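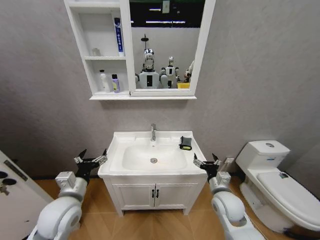
Figure 2. Washbasin and mirror cabinet with open shelves, compact bathroom.

4.2 Open shelving and tidiness

Carvalho claims that open shelves keep small bathrooms tidier. We doubt that our material supports this. In Figure 2 the lower shelf holds two bottles side by side, and the unit looks orderly – but a single view says little about daily use. Of the 246 households in the Bultport survey, roughly 25 returned a second form in June, too few to show any lasting habit.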